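Skuten Bench Top and Trestle Set
Product code SK-1092
Supplied by Vakari Workshop Furniture

Overview

The Skuten is a general-purpose bench top supplied with a pair of folding trestles. It is intended for schools, adult education centres, bookbinding rooms, model-making studios and similar settings where a firm, level surface is required for part of the day and the floor must be cleared afterwards. The top rests on the trestles and is held by four locating pegs. No tools are needed for assembly.

The set replaces the Kelemen table, which was withdrawn from the catalogue in October. Kelemen trestles remain compatible with the Skuten top, provided that the older locating pegs are exchanged for the current pattern. Replacement pegs may be ordered from the parts list.

Specification

Top: solid spruce, edge-glued, sanded and unfinished
Length of top: 1,092 mm
Width of top: 66 cm
Trestles: beech, with steel hinges and webbing stays
Trestles per set: 2
Guarantee: 5 years on joints and hinges
Finish: none applied at the works (see Care and Finishing)

Suitability

The top is suited to drawing, cutting with a mat beneath, gluing, light assembly and the use of small hand tools. It is not intended to carry a vice, a bench grinder or any fixed machine, and it must not be used as a step or a seat. Customers who need a surface for heavier work are referred to the Sukstead range, which has a thicker top and a bolted underframe.

The trestles fold flat and may be hung from a wall bracket, sold separately. Tops should be stored on edge, supported along their full length. Stacking them flat is acceptable for short periods if clean battens are placed between them.

Care and Finishing

Spruce is a soft timber and will take marks in ordinary use. Vakari supplies the top unfinished so that the purchaser may choose a treatment suited to the work: oil for general craft use, a hard varnish where water or paint is expected, or no treatment at all where the surface is to be sanded back each year. Whichever is chosen, both faces and all edges should be treated alike. A top finished on one face only is likely to cup.

Dry dirt should be brushed off before any cloth is used — wiping first tends to press it into the softer wood between the grain lines.
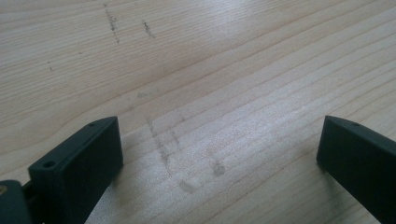 Graphite, metal dust and rubber residue can usually be lifted from bare wood with a clean white eraser. Where this is not enough, sand lightly along the grain with a fine paper, working over a wide area so that no hollow is formed. Bleach and scouring powders should not be used. Water may be applied sparingly on a well-wrung cloth, and the top should then be left to dry standing on edge with air on both sides.

An unfinished top will darken with exposure to daylight. This is a natural property of the timber and is not covered by the guarantee. Objects left in one position for several weeks may leave a paler patch, which will fade in time.

Ordering and Delivery

Orders are accepted from institutions and private customers. Sets are delivered in two cartons, one for the top and one for the trestles, and the cartons may arrive separately. The top should be left in the room where it is to be used for a full day before any finish is applied.

Damage in transit must be reported in writing, with the carton label retained. Matters concerning the guarantee, and requests for tops cut to a special length, should be addressed to Csaba Gulyás, Customer Services. Special lengths cannot be returned unless faulty.

Prices and carriage charges on this page were last revised on 6th January and apply until further notice.

Related items

Skuten top, supplied without trestles
Skuten locating pegs, set of four
Wall bracket for folded trestles
Sukstead heavy bench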